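10/06/2026
Bedroom setup, basket task, Skatora planner branch

Picking up where the February notes left off. The claim on the table is that the new Skatora build "fixes" the hover stall. I don't buy it yet. It may have moved the stall somewhere we don't look.

Background for whoever reads this later: the arm would come down to pregrasp over the basket and sit there while the planner kept rejecting the last stretch. Old build, we blamed collision padding on the basket rim. New build shrinks the padding and also changes how the goal pose gets sampled. Two changes in one merge, so any improvement can't be pinned on either. I asked for them split, and they were not split.

Config today: Irka for perception, Ustel for whole-body control, Skatora on top. Control gains untouched. Sampler budget set to 2000, same as the old runs, so at least that part compares.

Ran the old build first to get a baseline on the same day with the same cabinet position. It stalled, as expected. Then swapped builds and restarted everything, including Irka, which keeps stale meshes if you only restart the planner. (This bit us before. The restart script still doesn't handle it.) 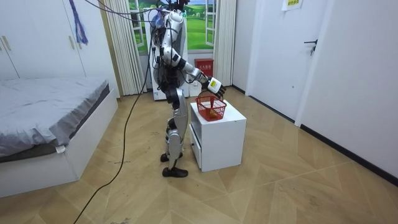
Right hand over the red basket, fingers slightly spread, elbow bent. Tether overhead.

The logs from the new build look good if you read the summary line and less good if you read the rest. The planner returns a path on the first request more often, fine. But in 7 of the 42 attempts the path it returned ended short of the commanded grasp height, and the status still came back as success. The tolerance on the goal got loosened in the same merge. It isn't in the changelog; I found it in the diff. A planner that is allowed to miss will stall less, and I don't see what we learn from that.

Perception is my other worry. The basket is open mesh, and Irka does not know what to do with holes. Depending on the pass, it gives us a solid tub, or a rim with nothing under it, or a tub with the contents fused to the wall. The small yellowish-green thing inside shows through the mesh, so the segmenter likes to hand it pixels that belong to the basket. With the old padding this got hidden under a fat safety margin. With the new padding we are trusting that mesh a lot more than it deserves.

Also seeing 327 ms between the point cloud stamp and the planner request at the worst point. Nothing on the cabinet is moving so it doesn't hurt here, but the torso sways a little while the arm extends, and Ustel's base estimate is not applied to the cloud after capture. I checked twice. Llanos does apply it in their fork, or their readme says so. Haven't tested theirs.

Things I'm not willing to say from today's data:
- that the hover stall is gone
- that smaller padding is safe near the rim
- that the handle is being modeled at all (I see it in maybe one mesh out of the handful I opened)

To do:
Put the goal tolerance back to the old value and rerun with only the padding change.
Then only the sampler change.
Make the planner report the distance to goal with the status, and log it per attempt.
Fix the restart script so Irka goes down with the rest.
Replay the recorded clouds through the old padding offline and compare the rejects.

I left the merge on the branch and did not promote it. If somebody wants it on main before the split runs are done, please write your reason under this entry.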